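# Sweater week at the Brisside house

2021-11-07

The cold bedding came out of the closet on the same day as the cold clothes, so the bed ended up as the folding table again. Elif Naz Çınar and I went through the knitwear for the house page, and these are the notes that go with the gallery. There are 54 entries in the closet list at the moment. Most are shirts and have not changed. The knits are what we were sorting, and they take longer than everything else put together.

The rule from last January still stands. A sweater is never hung. The shelf over the hall radiator holds two stacks and each stack can be 4 high. Past that height they lean, and the bottom one comes out with a crease across the chest that takes a day to drop out. 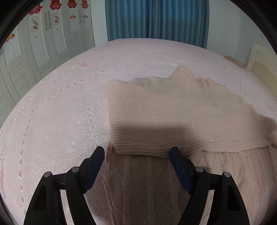 *Peach-pink knit with the thick ribbed band, partly folded. Pale pink bedspread.*

The peach one is listed under Prilora, after the shop where Elif bought it. It goes on the left stack. Wide ribbing like this does not like to be folded across, so we fold the sides in first and then bring the top down to meet the band. Folded the other way, the band flips up and the stack gets a hump on one side.

It was washed by hand in the blue basin in cool water, with 3 rinses. I used to do two and could still smell the soap in January. The drying rack by the window holds one heavy knit at a time, laid flat, and the next one waits its turn. We did not use the dryer for any of them.

A note on pilling, for whoever does this next year: the comb is in the drawer under the iron, next to the spare buttons. Use it on the underarms and the sides and leave the cuffs alone. The Yazıcı cardigan lost a bit of its edge that way last winter and has been a gardening cardigan ever since.

The finer knits get more room. They go on the bed one at a time with nothing under them but the bedding, and both sleeves get pulled straight before anything is folded. A twisted sleeve is easy to miss on a plain color and it stays twisted until spring. Start at the shoulder seam and smooth toward the cuff with the flat of the hand - no tugging, or the ribs spread and the sleeve comes out longer than its partner. 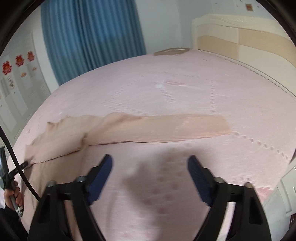

Once the sleeves are straight, they cross over the back, one on top of the other, and the body comes up in two folds. That gives a block the width of the shelf with no cuffs hanging out. If a fold looks thick at the shoulder, open it and do it over. It takes less time than ironing in December.

Titus is the name on the storage box for anything that did not make the stacks. It came printed on the lid and we kept it. There are 7 pieces in there now, with cedar blocks in two of the corners. The box slides under the bed on the window side, lid label facing out.

Still to do: the gray scarf, the two hats with loose linings, and new paper for the shelf. The old paper has gone yellow along the front. Elif has the measurements.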